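Notes for the Flultden library talk - keep these on the lectern, don't read them word for word!

Hi everybody, thanks for coming out on a Monday night. I'm going to talk about sleeping in a noisy apartment, which I did badly for seven years and now do pretty well. Ask how many people here have upstairs neighbors. Wait for the groans.

Start with the Prilier Street place. Top of a bus hill, bedroom facing the road, and a fridge in the unit above that kicked on at night like a truck starting. I wrote down every time I woke up from February on, in a little green notebook, and when I finally added it all up I had 3,317 entries. (Pause here. Somebody usually laughs, and that's fine, my sister did too.)

What did the notebook tell me? Mostly that loud wasn't the problem. The buses were far louder than the fridge and I slept through nearly all of them, because they ran all night at a steady pace. It was the sudden stuff that got me - a door, a dropped shoe, somebody's phone buzzing on a bare floor.

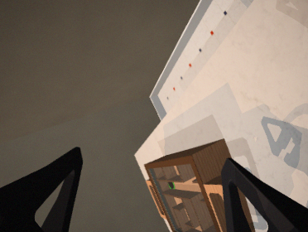 So, the fan. I bought a cheap box fan and ran it on low, pointed at the closet, and the first week I hated it. Second week I stopped noticing. Tell them to give it two weeks before they quit! Also mention that I tried the phone apps and the rain sounds made me get up to check the windows.

Then go into rugs. If you're on good terms with the people above you, offer to split the cost of a thick pad under their hallway rug. Mine said yes right away, and I'd spent years being too shy to knock. Do the bit about the banana bread if there's time, skip it if we're running past the half hour.

Earplugs: foam ones, rolled thin, and pull the top of your ear up while you put them in. Show it with my own ear. Have 3 spare pairs in my jacket pocket for anyone who wants to try.

Questions after that. Somebody will ask about heavy curtains. They helped with the streetlight and did very little for the buses.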